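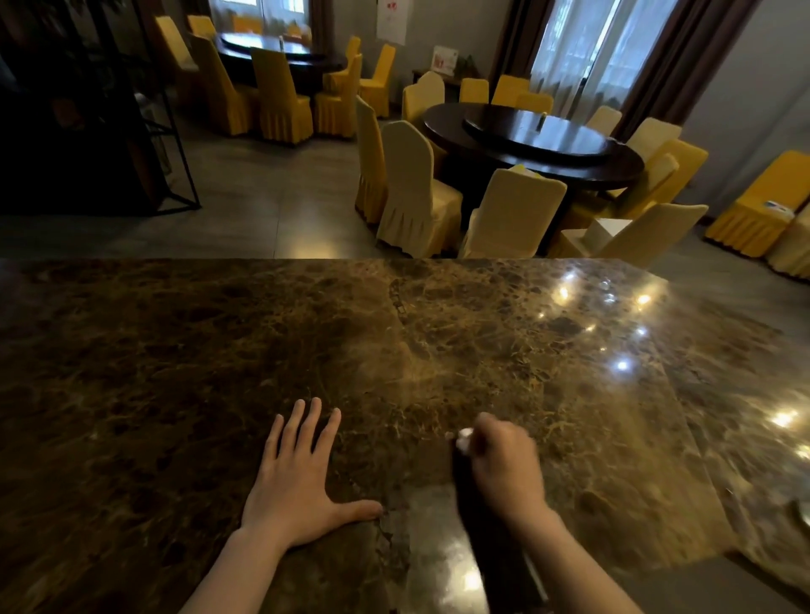 Callerside wipe-down kit, anyone running one?

mdervishi
Siltetti quoted us for the Callerside table arm plus the Lilska training plan. You wear the head camera for 20 shifts, do your normal wiping and setting up, and the arm learns your counter from your hands. First shift's picture is up top. Marble, round tables, skirted chairs. Worth it, or am I paying to be filmed cleaning?

prajapati_31
You're paying to be filmed cleaning. We did the plan in November. The arm handles flat stone fine. It treats a lazy Susan as a personal insult.

Jericho Tagle
Disagree with prajapati. Ours took 6 weeks to settle and now does the counter every night. It won't do chairs, but the brochure never said it would. Page 2, small print, I admit.

prajapati_31
Page 2 of a brochure with one page of large print. And how's it with glare? Polished stone under ceiling spots had ours scrubbing the reflections. Very thorough about it, too.

Jericho Tagle
There's a setting for that. Surface > gloss > high. Support told me on my third call.

mdervishi
We have plenty of shine at the right end, so thanks. What about the seam between slabs?

Jericho Tagle
Ours goes straight over. Keep both hands in view when you record, and slow down. My early shifts got rejected for blur.

prajapati_31
Rejected shifts don't count toward the 20, by the way. Ask me how long mine took.

mdervishi
How long?

prajapati_31
31.

mdervishi
OK. Asking Siltetti for a trial month before I sign anything.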